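3.2 Sorting by hand in small workshops

We came to the question of sorting by a slow road. When Daiane Portela and I first sat down with the diaries kept by workers at Kaimal, we expected to read mostly about pay and hours, and there was plenty of that. But page after page came back to the small matter of where things get put down, and who has to pick them up again — a worry that turned up in 345 of the 2127 entries we read. 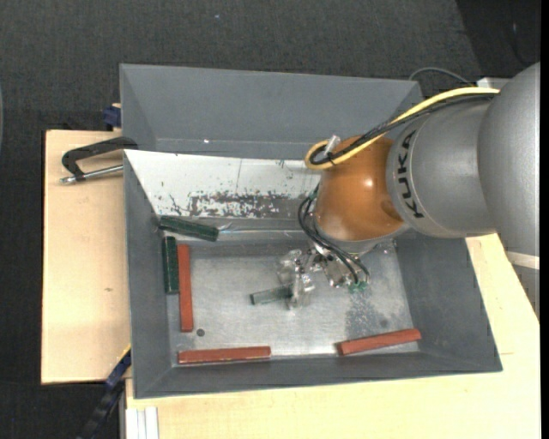 Department of Work and Everyday Life
Figure 2. Bars in dark green and reddish brown in a gray metal bin.

Many of the writers were fond of their bins, and a few had given them names. One woman, who had spent most of her working life at the same bench, wrote that she could tell how the morning had gone for the person before her simply by looking at what was left. We found this kind of reading in both workshops (see also Pennington and Rao, on shared kitchens), and it seemed to matter most at the change of shift, when there was little time to talk. The second round of diaries, collected in June, was shorter, and we take it up in the next section.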